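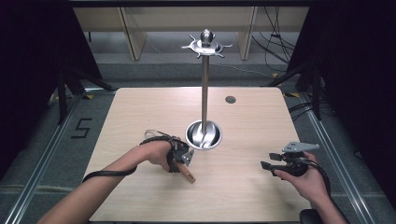

## About Prorkent

Prorkent is an engineering firm working on the late life of offshore oil and gas fields. We inspect subsea flowlines, plan well abandonment and write the technical case for keeping a platform running or shutting it down. The company has 71 permanent staff in two offices, Samthorpe and Ham.

### What we do

Most of our work falls under flow assurance. Older wells produce more water and less gas lift is available to move it, so lines designed for one set of conditions are run under another. We model wax, hydrate and sand behaviour in the line as it is now, using the operator's own pressure and temperature records.

The second part of the business is integrity. We review wall thickness surveys, set corrosion allowances and issue repair recommendations with a stated remaining life. Reports give the input data in full, including readings we have rejected and the grounds for rejecting them.

Well abandonment is the newest service. It covers barrier design, cement volumes and the order of work for the rig or vessel. We do not supply vessels or crews.

### How the company is organised

The Samthorpe office holds the modelling group and the document store. Ham handles integrity work and has a small test loop, 40 metres long, used for checking slug flow predictions at low pressure. The loop is shut down each March for recalibration.

Edgardo Tiongson is managing director and signs off all abandonment designs. Yoon-hee Myung is head of flow assurance — she also maintains Pillum, our in-house line model, and approves any change to it.

Each project is assigned a lead engineer and a separate checker. The checker works from the raw data and does not see the lead's results until both sets of figures are complete. If the two differ by more than 4 per cent, the calculation is repeated.

### Working with us

Enquiries should state water depth, line length, fluid type and the year of first production. A scope and price are normally issued within 30 days of receiving the data. Requests for access to the test loop go to the Ham office.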